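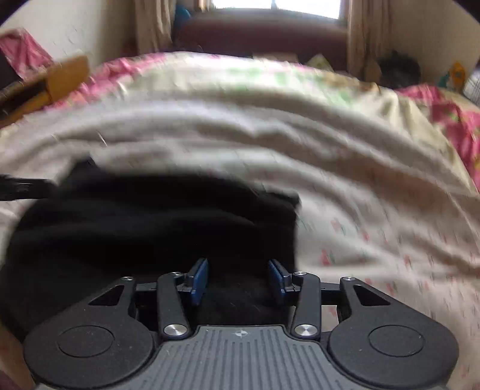 Le colis de chez Zalimen est arrivé un vendredi, et j'ai signé sans ouvrir, parce que j'avais encore du café dans une main. Dedans, il y avait le kit de location : une pince à tenir à la main, un chargeur, un feuillet plié en accordéon et six semaines d'abonnement offertes. Le principe, on me l'avait expliqué au téléphone : je range ma chambre avec la pince, eux apprennent de mes gestes, et au bout du compte ils m'envoient un bras qui range comme moi. Comme moi ! J'avais envie de leur demander s'ils avaient bien réfléchi.

Mon dossier portait le numéro 2392. J'aimais bien imaginer les 2391 autres, quelque part entre Skoltstead et la mer, en train de pincer leurs chaussettes à sept heures du matin.

Les premiers jours, j'ai été lamentable. On croit savoir ramasser un vêtement, puis on se retrouve avec deux doigts au lieu de cinq et on rate la manche, on rate le col, on attrape le drap avec. L'application Lirnholm me donnait une note chaque soir, 20 sur cent pour commencer, avec un petit message encourageant que je trouvais assez vexant. J'ai parlé à la pince, je l'avoue. Je lui disais « doucement » – comme à un cheval.
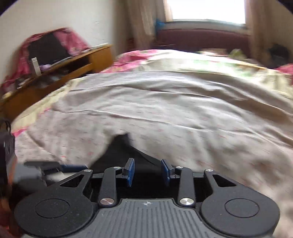

La deuxième semaine, j'ai compris que le service notait surtout l'hésitation. Il fallait aller droit à la chose, fermer, lever, sans revenir en arrière. Alors j'ai commencé à choisir mes cibles comme une vraie professionnelle, et ma bête noire, c'était le tissu noir glissé sous un pli du couvre-lit à fleurs, avec juste un triangle qui dépasse. Si je visais trop haut, les doigts bleus mordaient dans les petites fleurs et tout le lit voulait venir avec moi.

Un soir, j'ai eu 77. J'ai fait le tour de l'appartement avec la pince en l'air, il n'y avait personne pour applaudir et j'ai trouvé ça très bien quand même.

Puis le message est arrivé : mon bras était prêt, livraison par les transports Fagundes, merci de libérer le passage. J'ai relu trois fois. J'ai regardé le lit, puis la pince, puis mes vingt minutes du matin, celles où je ne pensais à rien d'autre qu'à un bout de tissu.

J'ai répondu que la porte était trop étroite, et j'ai demandé combien coûtait la pince toute seule.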